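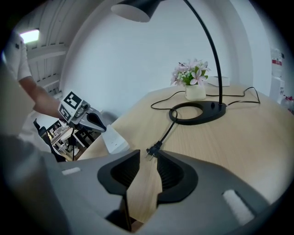
Good practice for hand-held demos, October 2025
Speaker notes, Védís Lauritsen

Start with the cord. I love this task! A black cord all over the table, a two-prong plug at the end of it, and everyone wants to grab right away. Ask the room: who has a written rule for where the plug begins? (Wait for hands.)

Rule one: write the start state down before anybody picks up a gripper. Lamp, cord, anything else on the table. At Tulico we keep it to 2 lines, and it has saved us so much arguing.

Rule two: both people agree on who moves first. Say it out loud. Gunhild Blöndal wrote this one up for our Anau guide and it's my favorite page in the whole thing.

Rule three: fingers open before you reach, every time. Pause on this, people nod and then forget.

Rule four: keep the bad takes, but label them. We had 3,717 in the Sarkeo set, and going back through the unlabeled ones was a slog (tell the November story if there's time).

Mention that the checklist is free to copy. Leave 30 seconds for the link, then questions. Gunhild takes anything on labeling.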